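Open day at Ridholm – notes from the bus home

Oct 21, 2022

Typing this on my knees so forgive the mess. Went up to Ridholm for the club open day, the Levundale side were hosting, and I had promised to write something before the weekend games push everything else off the page.

Got there early. Too early. Gates shut, one guy with a leaf blower who waved me round the back. The new ground is a ten minute walk from the station and uphill most of the way, so if you are going for the home opener in March leave yourself time. Parking is worse. There is a grass lot behind the gym but it was already churned up by mid morning and I would not take a low car in there.

First stop was the field. New turf, laid over the summer, and it looks good. Lines for football only, no soccer lines in a second color, which anyone who has tried to spot a ball on a shared field will be happy about. Goal posts are up at both ends. The play clock is up at one end only, the other is still on order. Seats for the home crowd on the west side, so you'll have the sun behind you for afternoon kickoffs. Visitors get it in the eyes. Sorry, Dunstan fans. 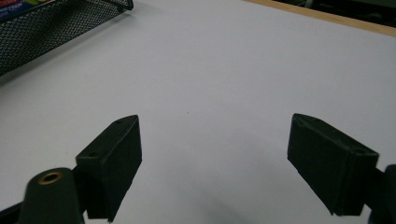
Walked the sideline with Hanyu Mao, who runs the offense and did most of the talking all day. The plan for next season is simple enough. Throw more. Last year they ran it on nearly every first down and everybody in the league knew it was coming. Mao wants three receivers on the field as the base look and a tight end who can do more than block. Said the two lineman who left will be hard to replace and did not pretend otherwise. Liked that.

"We lost three games in the last two minutes. You can call that bad luck once." That was the best quote of the day and I nearly missed it, pen had died.

Then the locker rooms. Bigger than the old place by a long way. Proper benches, hooks high enough for shoulder pads, a drain that works (big cheer from the older players when that came up). Showers in a separate room. The visitors get the same layout with less space. Training room next door has two tables and an ice machine that makes a racket. No ice bath yet. They want one.

Weight room is shared with the gym and the football team gets it two evenings a week. Some of the linemen were grumbling about that to me over coffee, they would like three. Fair point, but the gym has paying members and the club gets the hall at a good rate. That one will run all winter.

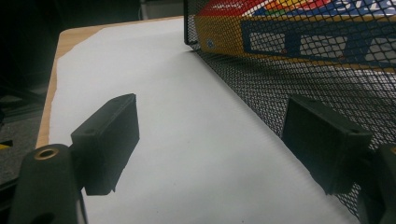 Equipment next, and here the club is spending real money. 47 new helmets, all adult sizes, paid for partly by a sponsor deal with Prodenance. The youth helmets are being checked and recertified one at a time and the ones that fail are going in the bin. I asked how many had failed so far and got a shrug. Jerseys stay the same for one more year. There was a mockup of an away kit in the office but it was turned to face the wall, and no one would turn it round for me. Tried twice.

Youth session started at noon. Flag football, kids from 12 up on the main field and the smaller ones on the practice strip. Sign in sheet said 129 by the time I looked, which for a town this size is terrific. Four coaches were running drills and it was loud. Lots of dropped balls, lots of laughing, one very good kid in a red hoodie who threw it further than I can. The coaches had her name written down before the first water break.

The club will take up to 12 of them straight into the under-15 flag team and wants to start a second squad in March if enough sign up. Fees have not been set. They told me it would be lower than last year, I'll believe it when I see it on paper.

Food was good. Grill by the fence, cake inside, coffee from a big urn that ran out about when everyone wanted it. Parents on kitchen duty did a great job of wrapping up whatever was left for the bus people, me included. I have half a marble cake in my bag.
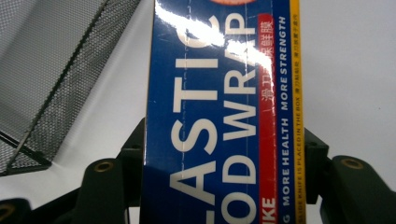 Plastic food wrap, blue box.

Scrimmage in the afternoon, offense against defense, no kicking. Short version – defense won it. Offense looked rusty, two bad snaps in the first series and a pick on a ball that should of been thrown away. They got going later with short stuff over the middle. The new slot guy (no number on his shirt, did not catch the name, will fix) had a nice run after the catch down the far sideline. The quarterback job is open. Mao would not be drawn on it, all he'd say was both will play in the preseason and the one who turns it over less will start against Dunstan.

Defense is the strong part of this team. Same front as last year, fast at linebacker, and the corners were jumping everything by the end. If the offense is even average Levundale will be up near the top. They were one win short of the playoffs last time.

Couple of small things. Tickets for the opener go on sale at the clubhouse first and online after. Season tickets hold at the old price till the new year. No dogs in the stand. The clubhouse bar takes cards now.

Next visit will be the Dunstan camp, if they answer my emails. Bus is pulling in, more when I have the roster.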